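Mise en rayon, suite (et les éplucheurs)

01/07/2025

Bon, post écrit vite fait entre la douche et le dîner, désolée pour les fautes. J'avais promis des nouvelles du magasin et j'ai laissé traîner.

Donc. Le rayon ustensiles de chez Fragkou, refait. Presque. Reste le bas, les planches à découper, les trucs lourds que tout le monde repousse au lendemain.

Pour celles et ceux qui arrivent en route : Fragkou c'est le magasin d'articles de cuisine où je bosse depuis septembre, rue en pente, vitrine trop petite, réserve immense. On y vend de tout. Des passoires, des moules, des joints de cocotte (énormément de joints de cocotte), et puis les petits ustensiles colorés qui partent comme des bonbons dès qu'il y a un déménagement d'étudiant dans le quartier.

Le problème du rayon avant : tout en vrac dans des bacs. Les gens fouillaient. Éplucheurs avec les zesteurs, décapsuleurs coincés sous les cuillères à glace, et les lames qui accrochent. Kyriaki Vlachopoulos s'est ouvert le pouce deux fois au printemps en réassortissant. Deux fois le même pouce. La deuxième fois elle a dit que les bacs partaient ou que c'était elle.

Les bacs sont partis.

À la place, des étagères métal blanches, récupérées du magasin de Stostasdale qui fermait son étage. On les a montées à trois, un matin, avec une seule clé qui allait. Il manquait 12 taquets. J'ai fini par en trouver dans une boîte à biscuits en réserve, pas tout à fait la même marque mais ça tient. La première tablette était posée à l'envers, on s'en est rendu compte une fois chargée, évidemment. Tout redescendre, retourner, tout remonter.

Ensuite la vraie question, l'ordre. Par fonction ou par couleur ?

Moi j'étais pour la fonction. Quelqu'un qui cherche un éplucheur veut un éplucheur, il s'en fiche que ce soit assorti à sa spatule. Silviu Munteanu voulait la couleur, tout le rose ensemble, tout le bleu ensemble, comme dans le catalogue Bononon. C'est joli dans le catalogue. Dans le catalogue personne ne repose le fouet au milieu des économes.

On a coupé la poire en deux. Une tablette = une ou deux familles d'objets, et à l'intérieur on range par couleur. Les éplucheurs devant, les décapsuleurs au fond, empilés contre le panneau. Ça fait un petit mur derrière et on voit quand même tout. J'étais sceptique pour les piles, je pensais que ça glisserait au premier client. Pour l'instant non.

Mes notes, surtout pour moi quand je devrai refaire ça à Noël :

Vider la tablette en entier avant. Pas la moitié. J'ai essayé la moitié, on se retrouve à pousser des trucs avec le coude.

Chiffon humide, puis sec. Le métal blanc garde les traces de doigts c'est infernal.

Le fond d'abord. Toujours. Les piles de décapsuleurs, couleur par couleur, et on n'y touche plus après.

Manches vers le client. Les lames vers le fond. Kyriaki surveille, son pouce aussi.

Laisser un peu de vide entre les couleurs. Sinon dès qu'on en prend un, tout le paquet se mélange et on recommence.

Ne pas vouloir tout sortir du carton. Il y avait 40 éplucheurs dans celui de la dernière livraison, ça ne sert à rien de tasser. Le reste va dans un tiroir en réserve, on complète le soir.

Le plus long c'est les aligner. Ces éplucheurs ne tiennent pas en place, le grip accroche, on en redresse un et le voisin bascule. J'ai essayé à plat, sur la tranche, tête-bêche (non, jamais tête-bêche, les lames reviennent devant). Finalement en éventail, légèrement en biais, chacun s'appuie sur le suivant. Pour les bleu-vert ça marche super bien. Les vert menthe c'est une autre histoire, je ne sais pas pourquoi, même forme ou presque pourtant. Il faut les prendre en paquet à deux mains et les tasser doucement par le haut, puis reposer.

Le rose on verra à la prochaine livraison. Et il y a toujours la question des étiquettes prix, pour l'instant ce n'est pas au point, j'ai un peu honte. 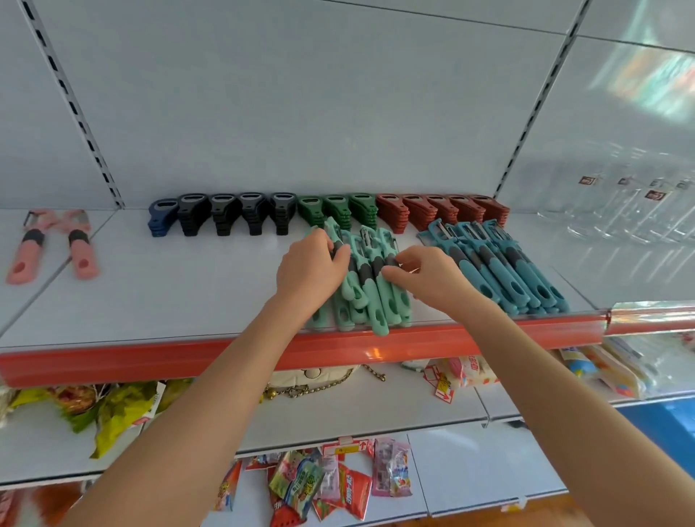

Prasert Wiriya trouve qu'il faudrait mettre les couleurs claires à hauteur des yeux et les foncées plus bas, que dans son ancienne boutique ça changeait tout, et que les décapsuleurs au fond, les gens n'iront jamais les chercher derrière des lames. Il a peut-être raison pour les décapsuleurs. Je les vois bien près de la caisse, dans un pot. À tester. Pour les couleurs claires je suis moins sûre, chez nous la hauteur des yeux c'est les thermomètres et ça, interdiction d'y toucher.

Sinon, le tiroir de la réserve ferme mal, trop plein. J'en ai sorti une poignée pour la maison (payés, hein). Celui que j'avais datait de mon premier appart et n'épluchait plus grand chose, surtout les carottes, il faisait des sortes de copeaux tristes. Testé hier soir sur 800 grammes de pommes de terre, le nouveau va tout seul, juste un peu glissant quand on a les mains mouillées. J'en garde un, l'autre va à ma soeur.

La semaine prochaine, les planches à découper. Si quelqu'un a une astuce pour les faire tenir debout sans acheter un présentoir, je prends, les commentaires sont ouverts. J'y vais, l'eau des pâtes bout.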